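Home Archive About Contact Older posts

Sorting out the paperwork
1/30/22

I have been putting off the filing since October, when the last of the boxes came over from the old flat. This week I finally made a start. Most of it was bills, with a lot of guarantees for things we no longer own, and a few letters from the Cundberg Building Society that I probably should have answered.

My method is simple. I take one folder at a time, open it flat on the table and go through it from the front. Anything older than six years goes in the shredding bag unless it has to do with the house or the pension. I used to do this on the floor and my back was bad for days, so a table is worth clearing first. 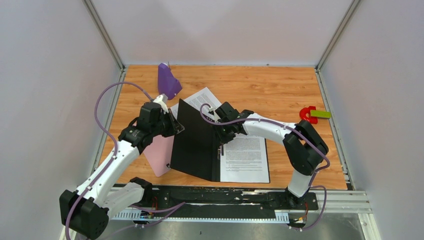
It's best to have the folder fully open before putting anything in it. If you try to push sheets in with one hand while holding the cover up with the other, the corners bend and you end up doing it twice. I press down along the spine first so it stays open without a weight on it.

The one useful find was a receipt for £184 from Sitow, for the boiler repair, which I had told the insurers was lost. It was in with the Lullevlow holiday brochures. I have no idea why.

I still have 2 boxes left, both marked "misc" in my own handwriting. The car papers are bound to be in one of them. I'm also short of dividers, so the next lot will have to wait until I've been into town.

Posted in: House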